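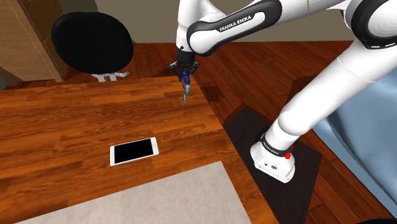 Subject: Re: [rodness-civic] What happened with our signatures?
Date: Sep 6, 2020
List: rodness-civic

Hello all,

I read the message quoted under mine and I would like to answer it point by point, as far as I am able. I was in the public part of the council meeting from the beginning until they closed the doors, and I made notes. My notes are in my own language, so if a word below sounds strange in English, please ask and I will try again.

> I have now heard three different stories about the petition against
> the Tamiru road. One neighbour says it was refused. Another one says
> it was accepted but will be ignored. In the paper it was written that
> we cheated. Which one is it?

It was not refused and it was not accepted. The council has taken the report of the election office "for information", and this means that no vote was held on it. The opposition group asked for a vote and the chair said that it was not on the agenda. There was some shouting at this moment and I could not hear everything, but the minutes should contain the ruling of the chair, so it can be checked when they are published.

The numbers were read aloud twice and I am sure of them. We handed in 3057 signatures. The rule asks for 3000 valid ones. The election office found 2396 valid. So by their counting we are short, and by a good deal.

About the paper. The article says that "a councillor of the ruling group accused the organisers of copying names from an old list". I have heard this speech. The councillor said that it "looks as if" names were copied, and then, when somebody from the other side stood up and asked for proof, the councillor said that it was a question and not an accusation. The article has left out the second part. I do not say that the first part was fair. I found it very unfair, as many of us were standing outside the market in Skito in the rain with these sheets. But if we write to the paper, we should quote the whole speech and not only the half that makes us angry.

> And how can so many be invalid? I collected signatures myself, in
> front of the post office in Skito. Everybody who signed there lives
> here, I know most of them by face. Did they throw away whole sheets?

Yes, I believe this is what happened, at least in part. The report gives four reasons for which a signature was struck out:

a) the address is missing or cannot be read
b) the person is not on the electoral roll for the district
c) the same person has signed more than once
d) the sheet does not carry the full text of the petition

The last reason is the important one. You will remember that in March we had two kinds of sheets. The first kind had the full text printed at the top. The second kind, which we made in a hurry when the first ones were finished, had only the short title, "Petition on the Tamiru road", and the text was on a separate page which we showed to people. The office says that on a sheet of the second kind no signature can be valid, even if the person is real and lives here and would sign again tomorrow.

The report does not say how many fell under each reason. It gives only the total. One member of the opposition group asked for the division and was told that it will come in writing. No date was promised.

In my opinion this is the thing we should ask for first, before we make any protest in the street. If most of them fell under d), then nobody has cheated, and the election office itself would have to say so. If most fell under b) or c), we have to look at our own work more carefully before we complain of others.

> Also I would like to know why Villex was allowed to speak for so long
> at the meeting, when the organisers of the petition got nothing. Is
> this normal? Who invited them?

Villex was invited by the council, because it is the company that made the offer for the road, and the offer was a different item on the agenda. It came directly before our item. So formally it was in order. The organisers could have spoken in the questions from the public, but a request has to reach the council office in writing before the meeting, and ours was sent to the old e-mail address. I have seen the message and it was in good time, only it went to the wrong place. I know that this is painful to read. I prefer that you hear it from me than from the ruling group.

I did not like that the representative of Villex stayed in the hall and talked with councillors in the break, but I cannot say that it is forbidden. The break was open to everybody. I also went to two councillors in the break, and both were polite to me, although one of them told me quite clearly that the vote on the road will be the same with a petition or without.

> If they do not want to listen then let us go and block the bridge at
> Skito. At least then somebody will notice.

I am against it, for now. The appeal against the decision of the election office is still possible and it costs nothing. If we block the bridge while the appeal is open, the next article in the paper will be about the bridge, and the people who are late for work will not ask how many signatures were on which sheet. I do not want to tell other people what they may do. I only ask that it is not done in the name of this list without a discussion here.

What I propose:

- We ask the election office in writing for the number under each of the reasons. I have a draft of this letter and can send it to the list tonight.
- Everyone who still has unused sheets of the second kind, please do not use them, and please do not destroy them either. We may have to show what they looked like.
- If you collected with sheets of the second kind, write down where you stood, as well as you remember it. The appeal form has a field for this.
- The letter to the paper waits until we have the answer of the office.

One more small thing. In an older message somebody wrote that the Tamiru road would go through the school field. I looked at the plan which hangs in the corridor of the council building, and the line passes behind the field, along the ditch. It is close, and I would still not want it there, but it does not cross the field. Please let us use the correct version, also in the comments under the article.

I am sorry for the long message. Corrections are welcome, especially from those who sat nearer to the front than I did.

With kind regards from Rodness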